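How Does a Pump Move Water?

Turn on a tap and water comes out. Somewhere behind that tap, a pump has been at work. Pumps move water up hills, into tall buildings and along pipes under the street. They also move oil, milk, paint and even melted chocolate.

What a pump does

Water runs downhill by itself. To make it go uphill, something has to push it. A pump is a machine that does the pushing. It takes power, often from an electric motor, and uses it to move a liquid from one place to another.

People have been using pumps for a very long time. The first ones were worked by hand. Later, pumps were driven by windmills and then by steam engines. Most pumps today run on electricity or on diesel fuel.

Pumps with a piston

A bicycle pump has a handle joined to a rod. At the end of the rod is a round part called a piston, which fits snugly inside a tube. Some water pumps work in much the same way.

When the piston pulls back, there is more space inside the tube, and water flows in to fill it. When the piston pushes forward, the water is squeezed out the other end. Small doors called valves open one way only, so the water can't go back where it came from.

Piston pumps are good at pushing hard. A pressure washer has small pistons inside it, and that is why the spray is strong enough to clean a muddy driveway.
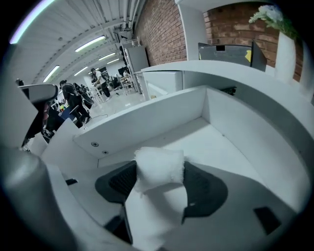
Pumps that spin

The other common kind has a wheel with curved blades, called an impeller. Water enters at the middle of the wheel. The wheel spins very fast and flings the water outward, the way a wet dog flings off drops when it shakes. The water is caught by the curved case and goes out through a pipe.

These are called centrifugal pumps. They are used in dishwashers, swimming pools and fire trucks.

A pump at work

The town of Clercombe gets its water from a well 200 feet deep. The pump sits down in the well, under the water. It was made by a company called Drisov, and it moves 450 gallons every minute. That would fill a big bathtub in a few seconds.

The water goes up to a tank on Drurklow Hill. The tank is higher than all the houses, so water can run down to them without another pump.

Why pumps need looking after

A pump has parts that rub together, and they wear out. The parts that stop leaks are called seals. If a seal gets old, water drips out and the pump has to work harder. Sand and grit are bad for pumps too, so many have a screen to keep them out.

Words to know

Impeller: the spinning wheel inside a centrifugal pump.
Piston: a part that slides back and forth in a tube.
Seal: a part that stops liquid from leaking out.
Valve: a part that lets liquid through or stops it.

Try it

Put a drinking straw in a glass of water. Place your finger over the top and lift the straw out. The water stays in. Take your finger away and it falls. Do this over a sink.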